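Exame de Admissão de Andcombe

O Exame de Admissão de Andcombe (EAA) é uma prova padronizada de ingresso em cursos de pós-graduação em gestão hoteleira e serviços de alimentação. É aplicado uma vez por ano, em dezembro, pelo Instituto Andcombe, que mantém unidades em Skunside e Dukinlow. O resultado é aceito também pela Escola Niazi de Hotelaria, que não realiza prova própria.

Elegibilidade

Pode inscrever-se quem tenha concluído curso superior de graduação em qualquer área, com média final igual ou superior à mínima fixada em edital. Estudantes do último período são admitidos em caráter condicional e devem entregar o diploma, ou certidão equivalente, até a data da matrícula. Não há limite de idade nem de número de tentativas. Candidatos com diploma estrangeiro apresentam tradução juramentada e declaração de equivalência - a falta de qualquer dos dois documentos leva ao indeferimento da inscrição.

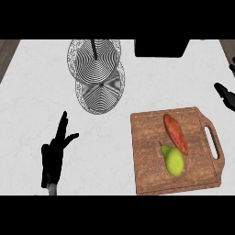 Estrutura da prova

A prova escrita tem 103 questões objetivas, distribuídas em quatro seções: raciocínio quantitativo, interpretação de textos, conhecimentos gerais do setor e noções de contabilidade. Todas as questões têm o mesmo peso e não há desconto por resposta errada. Questões anuladas são creditadas a todos os participantes.

Os candidatos classificados na etapa escrita são convocados para entrevista individual, conduzida por dois docentes. A entrevista responde por 10% da nota final e abrange a trajetória acadêmica, a experiência profissional e a disponibilidade para o estágio obrigatório. A ausência na entrevista implica eliminação, mesmo quando a nota escrita bastaria para a aprovação.

Inscrições e vagas

A inscrição é feita exclusivamente por via eletrônica. No ciclo mais recente com dados publicados, o exame recebeu aproximadamente 2.000 pedidos de inscrição, dos quais 1.057 foram homologados. A diferença corresponde a pedidos sem pagamento da taxa, a cadastros duplicados e a documentação incompleta. As vagas são preenchidas por ordem de classificação, separadamente em cada unidade; a opção pela unidade é indicada no ato da inscrição e não pode ser alterada depois de encerrado o prazo.

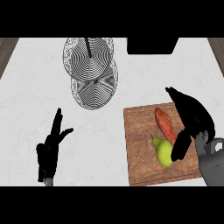 Em caso de empate, prevalece a maior nota em raciocínio quantitativo e, persistindo a igualdade, a maior nota em interpretação de textos. A lista de espera vale até o fim da segunda semana letiva.

Regulamento

O regulamento em vigor foi aprovado em 2021-04-19, sob a coordenação acadêmica de Amna Hayat, e substituiu as normas separadas que cada unidade mantinha até então. O texto unificou o calendário, passou a exigir a divulgação do gabarito preliminar e criou o recurso em instância única. O recurso deve indicar o número da questão e a fundamentação bibliográfica; pedidos genéricos de revisão não são conhecidos.

Ver também

Estágio supervisionado em hotelaria
Revalidação de diplomas
Escola Niazi de Hotelaria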